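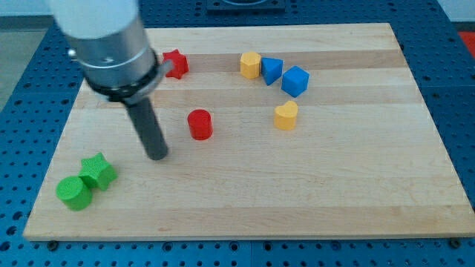

4. Presentación y seguimiento de quejas en el portal Lemholm

El presente apartado describe el procedimiento para registrar una queja relativa a la actuación de un agente o empleado del servicio de policía municipal de Pistbridge mediante el portal Lemholm. Va dirigido tanto a las personas que presentan la queja en nombre propio como al personal de atención que la introduce a petición de un tercero. La configuración de la cuenta se explica en el apartado 3.

4.1 Antes de empezar

Para completar el formulario se necesitan los siguientes datos:

Documento de identidad o número de residente de la persona que presenta la queja.
Fecha, hora aproximada y lugar de los hechos.
Número de placa o de identificación del agente, si se conoce.
Dirección postal o correo electrónico para notificaciones.

La falta del número de placa no impide la admisión de la queja. En tal caso, se marcará la casilla «Agente sin identificar» y se indicará en el relato cualquier dato útil, como la unidad, el número del vehículo o el tipo de servicio que se prestaba.

Nota: El portal admite quejas anónimas. Quien opte por esta modalidad no recibirá notificaciones y deberá consultar el estado del expediente con el código de seguimiento.

4.2 Registro de la queja

1. Acceda al portal y seleccione «Nueva queja» en el menú principal.

2. Elija la condición en la que actúa: persona afectada, testigo, representante legal o personal de atención. Si actúa como representante, el sistema solicitará el documento que acredite la representación.

3. Rellene los campos de fecha, hora y lugar. Si los hechos se produjeron en varios lugares, introduzca el primero y pulse «Añadir ubicación» para los restantes.

4. Seleccione la categoría principal. Las disponibles son: trato recibido, uso de la fuerza, detención o registro, omisión de servicio, tratamiento de datos personales y otras. Puede señalar hasta 3 categorías secundarias.

5. Redacte el relato de los hechos. El campo admite un máximo de 2000 caracteres, espacios incluidos. Los textos más extensos deberán adjuntarse como documento en el paso siguiente.

6. Adjunte la documentación de apoyo. Se aceptan documentos de texto, fotografías, grabaciones de audio y grabaciones de vídeo. Cada archivo debe llevar un nombre que permita identificar su contenido.

7. Revise el resumen. Los campos incompletos aparecen señalados en el margen izquierdo.

8. Marque la declaración de veracidad y pulse «Enviar».

9. Anote o imprima el código de seguimiento que aparece en pantalla.

Precaución: Una vez enviada la queja, el relato no puede modificarse. Las correcciones y ampliaciones se incorporan como escrito complementario, con su propia fecha de entrada, según lo previsto en 4.4.

Precaución: No cierre el navegador mientras se cargan los archivos adjuntos. Si la sesión se interrumpe, el borrador se conserva durante 24 horas, pero los archivos cuya carga no haya finalizado deberán adjuntarse de nuevo.

4.3 Asignación del expediente

La queja registrada pasa a la bandeja de la Unidad de Admisión. El personal de dicha unidad procederá del modo siguiente:

1. Abra el expediente desde «Entradas pendientes» y compruebe que la categoría elegida corresponde al contenido del relato.

2. Consulte en el módulo Ploltard si existe algún expediente anterior por los mismos hechos. En caso afirmativo, utilice la función «Vincular». No archive la entrada como duplicada sin autorización de la jefatura de la unidad.

3. Asigne un investigador. El sistema excluye de la lista a quienes hayan declarado un conflicto de interés con alguna de las partes.

4. Confirme el envío del acuse de recibo, salvo en las quejas anónimas.

Nota: Los expedientes de la categoría «Uso de la fuerza» se asignan únicamente a investigadores con perfil supervisor. Si no hubiera ninguno disponible, la entrada permanecerá en la bandeja con el aviso «Asignación pendiente».

4.4 Consulta del estado y escritos complementarios

1. En la página de inicio, seleccione «Consultar expediente».

2. Introduzca el código de seguimiento, respetando mayúsculas y guiones.

3. Lea el estado en la cabecera: «Recibido», «En admisión», «En investigación», «Resuelto» o «Archivado».

4. Para aportar información nueva, pulse «Añadir escrito» y siga los pasos 5 a 8 del punto 4.2.

Tras cinco intentos fallidos, la consulta queda bloqueada. El desbloqueo se solicita en el mostrador 33 de la oficina de Pistbridge, con presentación del justificante de registro.

4.5 Atención presencial e idiomas

Las personas que no dispongan de acceso a internet pueden presentar la queja en la sede del edificio Kaewmanee, donde el personal de atención la introducirá en el portal y leerá el resumen en voz alta antes del envío. El servicio de interpretación debe solicitarse con antelación.

Versión del apartado: 08/11/2021. Sustituye a la publicada en junio.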